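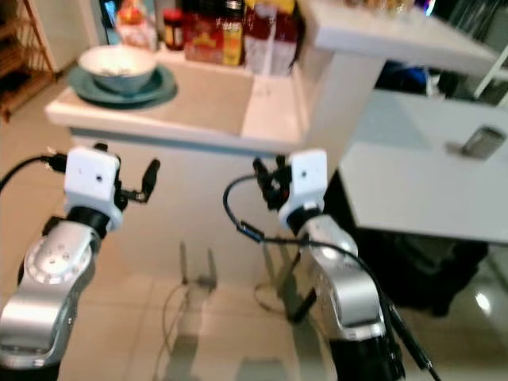
Jinlong Dai asked me last week if I still think kitchen robots are a long way off. Yes. Thread, because he wouldn't take yes for an answer.

Clearing one bowl off one counter is a fair test. A kid can do it while talking about something else. Two arms, two fingers on each, and you still have to work out where to grab, how hard to squeeze, and what to do with the crumbs.

The crumbs are my whole problem with these demos. You always see the bowl get picked up. When do you see it tipped out, scraped, rinsed and put away with the other bowls?

And if the bowl is on a plate, do you take both together? Take the bowl first? My mother would have an opinion. I'd like to know if the machine has one.

Hongjun Zhong, who runs the packing room at Dirkuvel, told me they had an arm on trial there in October. It was fine with boxes. Then somebody sent a batch of soft pouches down the line and a person had to stand next to it for the rest of the shift. So now it's a two-worker job.

Same story at the Branddale shop, from what I hear. Good at the one thing, same spot, same light. Move the bin over a little and it's grabbing air.

People keep sending me the Cisudeck clip. I watched it 2 times. It's sped up, and I can't find anywhere what the success rate is. Up to 20 tries for one good take wouldn't surprise me.

What would change my mind: 1000 dishes in a row, in kitchens it has never been in, normal speed, no edits, and somebody publishes every drop.

Jinlong says I'm moving the goalposts. Maybe I am. Fifteen years ago I'd have been impressed by the bowl.

But I do dishes every night and I'd pay real money to stop. I'm the customer here! Show me a sink full of greasy pans and I'll listen.

Replies are open. If you have one working at home, post the uncut video.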